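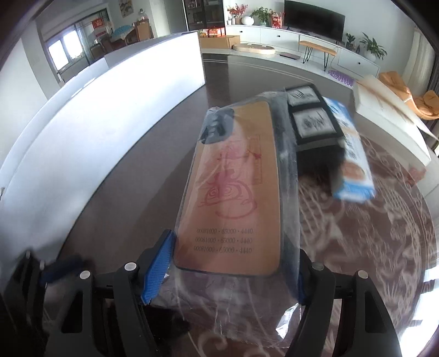
Visit to the Norkstead Collection of Wartime Nursing Papers

In March, members of the Nassar History Circle visited the reading room at Norkstead, where the letters and ward diaries of military nurses are kept. The group of 10 was received on Friday morning by Lama Issa, keeper of the collection.

Ms. Issa opened with a short talk on the Pruseck hospital trains. Nurses on these trains worked shifts of twelve hours and wrote their diaries at night, often in pencil. Two of the diaries were laid out for study, along with a ration book and a set of pay slips. Members were asked to leave pens and bags in the lockers downstairs.
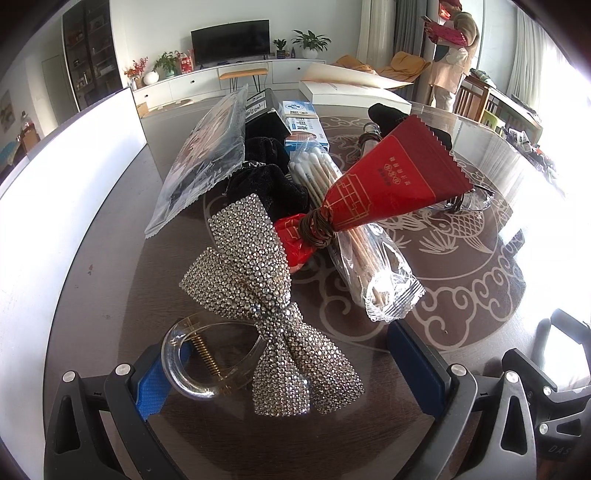

Hair clip with rhinestone bow and red wrapper

The second part of the morning was given to the Ultar letters, written by a ward sister to her brother over five years. Five of the letters have been copied out in full, and the remainder may be read by appointment. Several members noted how little the sister wrote of the fighting and how much of laundry, boots and the price of soap.

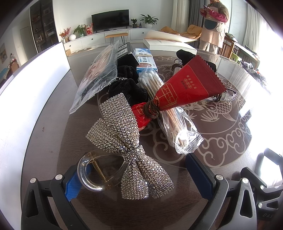
Clip and packaged wooden sticks on the round table

The Circle thanks Ms. Issa and the reading room staff for their time. Members who wish to consult the Ultar letters should write to the reading room, giving the box number from the printed list.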